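1/ Finally got my hands on the old Tesden Rovers match programmes and I've been glued to them all night. A whole box of them! Thread for anyone who loves footy writing as much as I do (soccer, for those about to correct me).

2/ The programme was edited by Clive Rudd, who also wrote the match reports, the player profiles and, I'm fairly sure, most of the letters page. The handwriting on the proofs is all his.

3/ My favourite so far is a cup tie against Illis. Crowd of 1170, pitch like porridge, and Clive gives two full paragraphs to the Illis keeper's throwing arm before he even tells you the score. (It was 2-2. Replay at their place.)

4/ And the profiles! Every player got asked for his favourite meal and his toughest opponent. Sushil Bansal put "my brother" for toughest opponent and then his brother turns up three issues later on the Rirnon team sheet - playing left back, marking him. I yelled out loud.
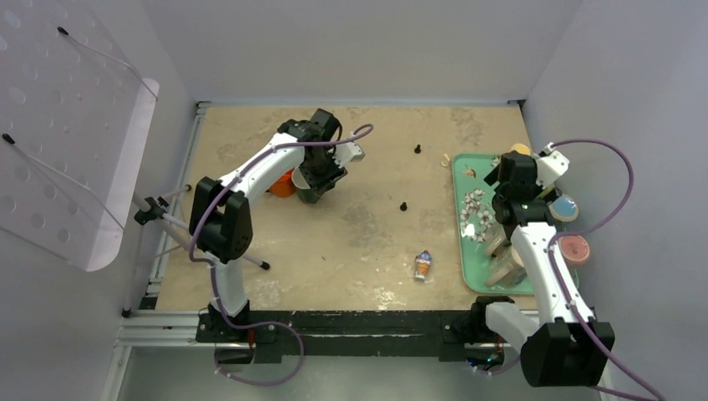 5/ Anyway, the replay. Clive's report runs to 600 words and the winning goal gets one line: "Purba, from the corner, 87 minutes." That's Haziq Purba, the centre half, who by my reading scored only that one all season. I'd have given him the front page.

6/ The colour on the covers is gorgeous too. Maroon and cream for home games, plain cream for friendlies. The November issue has a drawing of the old stand with the clock on the wrong side, and there's a very polite correction in the next one.

7/ Golnar Vahidi has offered to help me scan them, which is brilliant because she did the Aliyu club's newsletters and they came up beautifully. We'll start with the cup run and work backwards.

8/ Still missing the semi-final issue. If your dad or your nan went to that game and kept the programme, please have a look in the shed! I only need to borrow it, and I'll pay the postage both ways.

9/ Next up I'm reading the letters page properly. Someone signing himself "Cold Feet, North Terrace" has been complaining about the pies since the first issue and I need to know how it ends.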